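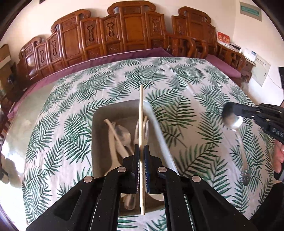
*Figure 4. Cutlery sorting with two hand-held grippers: chopstick upright in the near pads, spoon in the far ones.*

## 4. Good practice for two-handed cutlery recordings

Welcome to the fun part! By now you've charged both grippers, paired them and done the jaw check in Section 3. Cutlery is a terrific task to learn on: the pieces are thin, shiny and tangled together, and good habits you pick up at the tray will carry over to nearly everything else in the Stevonlow task list.

These rules apply to every home and workshop recording under the Orberg collection plan. Ramil Tan wrote the first set in March, and Magdolna Hegedűs has revised them after watching 188 cutlery recordings from start to finish (she still says it's her favourite task).

### 4.1 Before you pick anything up

1. Get a clear yes from everyone who lives or works in the room. A yes from one person doesn't cover the others.
2. Put away mail, family photos and screens showing personal details. Furniture and ordinary household things can stay where they are.
3. Set the tray where both grippers can reach it without crossing.
4. Leave out sharp knives, skewers and anything made of glass. Forks are fine.
5. Close each gripper once on nothing and check that the pads meet evenly along their full length.
6. Start recording and hold both grippers still over the table until the tone sounds.

> **Note:** Patterned tablecloths are welcome. We love them! A plain surface is easier, but people eat at all kinds of tables and the recordings should show that. Just smooth the cloth so the tray sits flat.

### 4.2 Picking and placing

1. Choose one piece and bring the jaws in slowly, with the pads on either side of it.
2. Close until the piece is held, then stop squeezing. Thin round pieces such as chopsticks roll if you clamp too hard near one end.
3. Lift straight up until the lower end is clear of the rest of the tray.
4. Pause for one slow breath.
5. Move to the drop spot and open the jaws fully before you back away.
6. Repeat with the other gripper. Both may hold a piece at the same time, as long as only one is reaching into the tray.

A spoon can be held by the bowl or the handle. Please mix it up! If you grip the bowl, allow extra room for the handle, which swings when you turn your wrist. Quick swings also blur, so slow down if the piece is still moving when you reach the drop spot.

> **Caution:** Keep your free fingers off the linkages. The arms close together near the pivots and can pinch.

> **Caution:** Never use a gripper to hand a fork to another person. Put it down on the table and let them pick it up.

### 4.3 Slips, drops and do-overs

Drops are part of the job, so don't stop recording when one happens. If the piece lands on the table, pick it up with the gripper and carry on. If it lands on the floor, leave it there until the recording ends.

Stop right away if:

- a child or pet comes within reach of the table
- someone who hasn't agreed to be recorded walks in
- a pad comes loose or a pivot screw backs out
- your hand or wrist starts to hurt

Mark a stopped recording as "ended early" and keep the file. The Drelby checklist has a box for the reason, and a few words will do.

### 4.4 Rest and cleaning

Take a proper break after every 19 recordings, sooner if you feel like it. Wipe the pads with a damp cloth and let them dry before you start again. Wash the cutlery in hot soapy water before it goes back in anybody's kitchen drawer.

Log pad wear on the Yu sheet at the end of the day. Pads are replaced as a pair after 700 recordings, or earlier if the ridges feel smooth under your thumb.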